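Stornwood Staff Services
13/12/2022

1/ A reminder to all teams using the shared tables on the second floor: meals may be eaten there between the hours posted at the door. The table must be cleared before the next group arrives. Please read this thread in full, as several points have changed from the October notice.

2/ Takeout containers are the most frequent source of complaints. Divided trays with sauce left in them should be closed, if they have a lid, and carried level to the food waste bin. Scrape first, then place the tray in the recycling bin marked for plastics.

3/ Shellfish is permitted. Shells, heads and any uneaten crayfish go into a tied bag and then into the food waste bin on the same day. They should not be left overnight in a bowl, covered or otherwise. The odor reached Room 27 on two occasions last month.

4/ Bread and rolls still in their wrapping may be kept. Put them on the shelf in the pantry with your name and the day. Unwrapped bread is thrown out at closing.

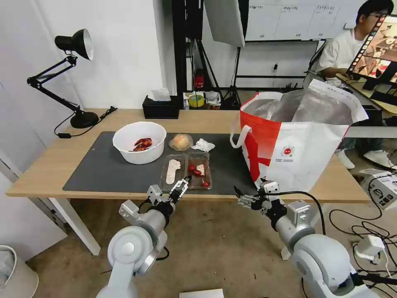 5/ Used tissues are the responsibility of the person who used them. Tissue boxes are supplied by the office and remain on the table. To request a new box, write to Benedicta Eshun in Supplies, extension 1603.

6/ Insulated shopping bags with a foil liner are to be emptied, wiped inside and taken home by their owners. A large bag left standing on the table takes up the place of one person at lunch. Bags still there at closing will be moved to the Dendora cabinet by the elevator and held for 17 days.

7/ Table mats stay where they are. Wipe them with a damp cloth and mild soap, working from the back toward the front, and dry them before placing papers or equipment on the surface. The Kunovum spray is for glass only and should not be used on the mats.

8/ Desk lamps may be adjusted but should be returned to the back corner of the table. Keep the power cord away from bowls and drinks - this was raised again at the last safety walk. Report a loose joint or a damaged cord to Facilities and leave the lamp switched off until it has been checked.

9/ Small fruit and vegetables, such as cherry tomatoes, count as food waste once they have been in contact with sauce. Clean, unopened portions may be offered to colleagues through the pantry shelf.

10/ Several staff members asked whether bowls may be borrowed from the pantry. They may, for the length of one meal. Wash, dry and return them to the lower shelf. The dishwasher is run once a day and is reserved for cups.

11/ Questions on tables and cleaning supplies should be addressed to Abena Akpalu in Facilities. Teams that need a table outside the posted hours may reserve one through the Nina booking page, with a limit of 2 reservations per team each week.

12/ The revised notice is posted at the pantry door and takes effect today. Printed copies are available at the front desk on request.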